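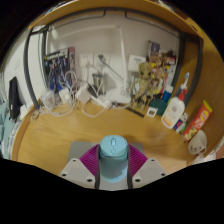
木の机のところ、水色のが一つ。

2024年9月22日　紙漉きノート（Neditz工房、楮の二回目）

今日は長いです。五月の回のメモがあまりに雑で、読み返したら「だいたい煮えた」「塵とり、つらい」しか書いてなくて何の役にも立たなかったので、反省して思い出せることは全部書いておきます。自分用だけど、次に釜を使う人も読んでいいし、間違ってたら余白に赤で書いといてください。

まず原料。Purbaの倉庫に残っていた楮の白皮、乾燥で600g。前回と同じ束の続きのはずなんだけど、触った感じは今回のほうが硬い。夏を越したせいなのか、束の外側と内側の差なのか、そこはわからない。根元に近いところに茶色い筋が残っているのが混ざっていて、浸ける前に見つけたぶんは鋏で切った。切った屑は捨てずに黄色い蓋のバケツに入れてあります。塵入り紙をやりたい人がいたらどうぞ。

浸けたのは昨日の夕方から。大きいほうのタライに水を張って、上から落とし蓋がわりの網。夜に一度見に行ったら端っこが浮いてきて乾きかけていたので、網の上に石を足した。石は玄関の漬物石を借りました（戻しておきました！）。朝には全体がくったりして、指で折っても筋が白くならない。浸けは一晩で足りたと思う。

煮る。ソーダ灰130g。これがたぶん今回いちばんの問題です。前回のメモに量が書いてなくて、壁の古い表を見て決めたんだけど、あの表、あとでよく見たら黒皮つきの楮の欄だった。白皮ならもっと少なくていいはずで、つまり多すぎた。気づいたのが灰を溶かして皮を入れたあとだったから、もう引き返せず、じゃあ時間を短めに切り上げようという作戦にした。沸いてから2時間。途中で上下を返したのが一回だけ。本当は何度か返したかったのに、釜の縁が熱くて箸が短い。長い箸がほしいです。これは前にも言った気がする。

煮え具合は、繊維の向きに直角に引っぱって、網みたいにふわっと開くかどうかで見る。真ん中あたりから一本取って引いたら、もう力を入れる前に開いた。気持ちいいくらい開いた。気持ちいいんだけど、これは煮すぎの手前か、ちょっと越えたか、どっちかだなと思って火を止めた。根元の厚いところはちょうどよくて、先の薄いところはとろけ気味。同じ釜に入れる以上この差はどうしても出る。次は先と根元を分けて、根元だけ先に入れてみたい。

火を止めてからの蒸らしは、今回はなし。いつもなら蓋をして冷めるまで置くところを、すぐ引き上げて水へ。灰が多いときに蒸らすと余計に進むので、ここは判断として合っていたと思っている。換気扇を回していても匂いは残って、昼まで部屋じゅうが煮た草みたいだった。私は嫌いじゃないです。隣の製本の人たちには謝りました。

すすぎ。流水で、水が茶色くなくなるまで。リトマスでも見た。前回はここをさぼって、乾いた紙があとから少し黄ばんだので、今回はしつこくやった。ただ、しつこくやりすぎると短い繊維が網目から流れていく。タライの底に白いもやもやが沈んでいるのを見て、ああ、これが歩留まりか、と悲しくなった。目の細かい布を一枚かませるべきだった。次回やること：さらしを袋に縫っておく。

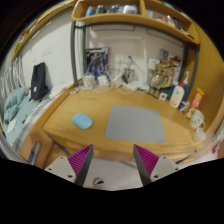 塵とりは、今回はそんなにつらくなかった！　茶色い筋を先に切っておいたのが効いたみたいで、残っていたのは細かい節のかけらと、皮の裏についた緑の薄皮くらい。白いバットに水を浅く張って、一本ずつ広げて、指の腹で探す。目で見るより指のほうが早い。ラジオをつけてやっていたら昼を食べ忘れた。手が冷えてくると感覚が鈍って見逃すようになるから、ぬるま湯の桶を横に置いて、ときどき手を突っ込むのがおすすめ。これは五月に思いついて、書き忘れていたやつです。

叩くのは樫の棒で。板の上に団子にして置いて、端から順に、返しながら。煮えすぎ気味だったぶん、叩く時間は前回よりずっと短くて済んだ。瓶に水を入れて、ひとつまみ落として振って、光にかざして、塊がなければ終わり。今回は二度目の瓶でもう合格だった。本当はもう少し叩いたほうが紙が締まるんだろうけど、薄い先のほうの繊維がすでにだいぶ弱そうで、これ以上いじめたくなかった。

ビーターを使うかどうか迷った話も一応。Honomellの古いやつ、刃の隙間を調整するねじが固着していて、前回それで繊維をぶつぶつに切ってしまった。油をさして一晩置いてあるけど、今朝の時点でまだ回らない。無理に回すと頭がなめそうなのでやめてます。誰か合う大きさの六角を持っていたら、工具箱の上に置いておいてください。

ネリはトロロアオイの在庫が切れていたので、粉のPomotumで代用。正直（と書くと言い訳っぽいけど）粉には苦手意識がありました。だまになるし、濃さの加減が手に伝わってこない。でも今回はわりとうまくいった。水を先に回しておいて、渦の肩のところに茶こしで少しずつ振り入れる。そのあと一晩寝かせて、朝に布で漉す。漉した残りにゼリーみたいな粒が少しあったので、布は省かないほうがいいです。柄杓ですくって落としたときに、糸が切れずにすーっと垂れて、最後に跳ね返るように戻るくらい。これより薄いと漉き舟の底に繊維がすぐ沈むし、濃いと水が落ちなくて日が暮れる。

漉き。小さいほうの桁。最初の数枚は練習と割り切ってすぐ舟に戻した。腕が忘れているんですよね、前後の揺すりはいいんだけど、横に振ると必ず左の手前が薄くなる。椅子を片づけて、足を開いて立ったら少しましになった。舟の高さが自分にはちょっと低いのもあるので、下に板を一枚かませるといいかもしれない。背の高い人は二枚で。

簀から紙床に移すとき、空気が入る。これも前回と同じ。手前の縁を先に着けて、向こうへ寝かせていって、最後に簀の背をそっと撫でる。起こすときは向こうからじゃなくて手前から。これを逆にして一枚べろっと持っていかれました。間に糸を挟むのを途中まで忘れていたので、下のほうの数枚は剥がすときに苦労すると思う。未来の自分、ごめん。

水切りは一晩かけたかったんだけど、今日は板が空いているうちに干したくて、締め具を使ってだんだん締めていった。急に締めると縁から繊維がにゅっと出てくるので、締めては待ち、締めては待ち。待っている間に舟の掃除と、刷毛の毛の抜けたのを直した。干し板は銀杏のほう。刷毛は真ん中から外へ。端が浮いてきたら霧吹きで戻せるけど、完全に乾いてからだと跡になる。窓側の板は日が当たって早く乾きすぎ、端が反って、しかも剥がれるときに小さく裂けた。窓側は薄いカーテンを引いてから使うこと。

乾いたぶんを量ったら205g。原料の三分の一ちょっと。ええー、と声が出た。ただし漉き残しの紙料がまだ保存瓶に入って冷蔵庫にいるので、これが最終の数字ではないです。それを足しても前回より悪い気がする（前回の数字がないから「気がする」としか言えないのが悔しい）。灰が多かったこと、先のほうがとろけたこと、すすぎで流したこと、原因はこの辺の合わせ技だと思っている。一つずつ変えて確かめたいけど、原料がそんなにない。

で、紙そのものはどうかというと、見た目はけっこう好き。白さは前回より上で、光に透かすと繊維の絡みがふわふわしていて、雲みたいにむらがある。手触りは柔らかめ、振ったときの音が少し鈍い。五月の紙はもっとパリッと鳴ったんですよ。折ってみたら、折り目に沿って毛羽が立つのが早い。製本の見返しに使うには心もとなくて、裏打ちか、ランプの笠か、そっち向きかな。墨をのせたらものすごく滲んだ。どうさを引いていないから当たり前なんだけど、滲み方の縁がきれいで、しばらく遊んでしまった。

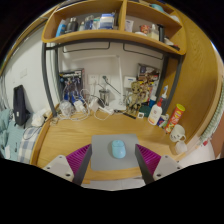 保存瓶の紙料は、冷蔵庫でどのくらいもつ？

一週間以内に使いきるのがいいです。ネリを入れる前のものなら、水を替えながらもう少し置けます。酸っぱい匂いがしたり、ぬるっとしてきたら捨ててください。

瓶の話の続きで、蓋に「食べ物ではない」と書いておきました。見た目がほぼおかゆなので。棚の下の段、奥のほうです。水替えは私がやりますが、気づいた人がやってくれたらとても喜びます。

それから壁の表。白皮の欄と黒皮の欄の境目に赤い線を引いて、白皮のほうに付箋を貼りました。付箋は剥がれるからそのうちちゃんと書き直します。灰の量は、次は原料の重さに対してもっと控えめにして、そのぶんじっくり煮て蒸らしもちゃんとやる。煮ている間の見極めは時間じゃなく指で。これだけは五月にもそう思ったはずなのに、また時計を見ていた。

廃液は中和してから流しました。酢酸の瓶が残り少ないです。買い足しリストに書いたもの：酢酸、さらし、長い箸（本当に）、リトマス。トロロアオイは注文の返事待ち。冷凍の根が来たら袋ごと冷凍庫の左に入れておいてください。溶けると使えなくなるので、受け取った人はすぐに。

試し紙は端の欠けたのも含めて引き出しの上に重ねてあります。欲しい人は持っていってよし。ただし右上に鉛筆で丸をつけた一枚は、銀杏板のいちばんよく乾いたところの見本で、五月の紙と並べて比べたいので残しておいてください。

明日は紙料の残りを漉ききって、できたら薄いのを狙ってみる。板は洗って立てかけてあります。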